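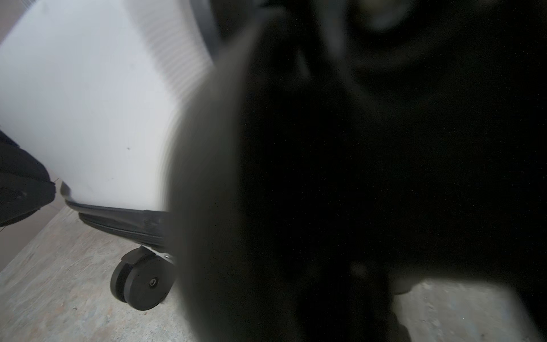
Ticket 534: obituary notices on the Halus memorial pages lose their service times after an edit. Reported by Marijke Verbeke, Bolley Funeral Directors, Aug 11, 2020. The date of death and the biography save correctly; only the time and chapel fields go blank. Separate display fault on the same pages: gallery captions are fixed in white, so they would vanish over a smooth white surface like the one on the left and stay legible over the blurred black beside it. Split off as its own ticket.

Steps to reproduce
1. Open a published notice.
2. Correct any spelling in the family list.
3. Save. The service block is empty on reload.

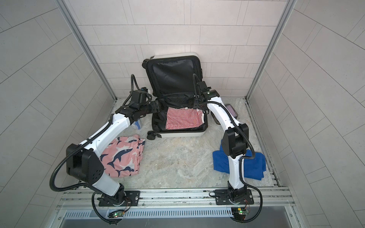 The printed order of service is not affected — it reads from a separate table. Of 44 notices edited in May, 22 had lost the time.

Log
Sikora: fault repeated on Lobo theme, not on Wevitz theme.
Montes: Lobo form leaves out the hidden chapel ID, and the server treats it as deleted.
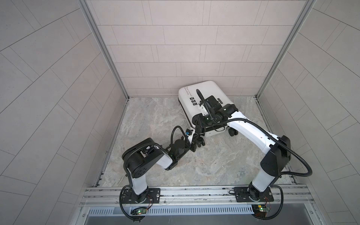

Resolution
Form patched. Times restored from backup for all 22. Bolley to check chapel names before we close.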